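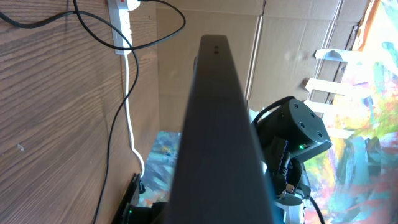 The reference kilogram at Grandolstead had gained weight again. Alvar Strömberg entered the figure in the book at 4:20 in the morning, when the trucks on the ring road were fewest, and then repeated the weighing with the pans reversed. The second figure agreed with the first. He sat for a while without touching anything. Near him was a small bright green light on the lower side of a black housing, with a cable that curved out of the top and looped down behind, and he looked at it because the readout was not going to change. The excess was 53 micrograms. In the spring it had been 20.

Provus held the contract for every trade scale in the county, and every trade scale was checked against working weights that were checked, in turn, against the cylinder under the glass. The cylinder had come from Nygård in a felt-lined box. Its certificate allowed a deviation of up to 55 micrograms. Past that, the certificate lapsed, and with it the certificates of all weights adjusted from it.

Torbjørn Söderlund arrived at eight with his coat still buttoned and read the page.

"Did you clean it?"

"Chamois, then solvent, then chamois. Same as June."

"Did it come down?"

"By two. It was back up after the rest period."

Söderlund took off his glasses. He had run the laboratory before Strömberg and still signed the annual return. He asked about the humidity, the barometer, the buoyancy correction and the date on the thermometer. Strömberg gave him each in order. The air density had been computed twice, once by hand.

"Then it's the other one," Söderlund said. "The witness is losing."

The witness was the second cylinder, kept in the safe and taken out only for comparison. If it lost, the reference would seem to gain. The balance reported a difference and had no opinion on which pan was at fault. Deciding that required a third mass, and the third mass had gone to Kokora in a drawer of surplus equipment, signed for by Söderlund.

"You could ask for it back," Strömberg said.

"I could."

He did not say that he would. He turned back through the book, past the spring figures and the winter ones, to a stretch of pages in his own handwriting. The differences there were very small. They were also very regular – the same last digit, page after page, in weather that could not have been the same. Strömberg had noticed this in his first week and had gone on using the book.

"I had a bad balance that year," Söderlund said. "The knife edge was chipped. They wouldn't pay for another."

"So what did you write down?"

"What it had been before."

A truck went by and the readout wandered in its last two places, then settled. Strömberg opened the drawer, found the request form for the loan of a mass standard, and filled in the address of the Kokora office. Under "reason" he wrote "comparison, three-way." He left the signature line blank and slid the form across.

Söderlund read it through, including the printed notes on packing. He unbuttoned his coat and felt in the inside pocket for a pen.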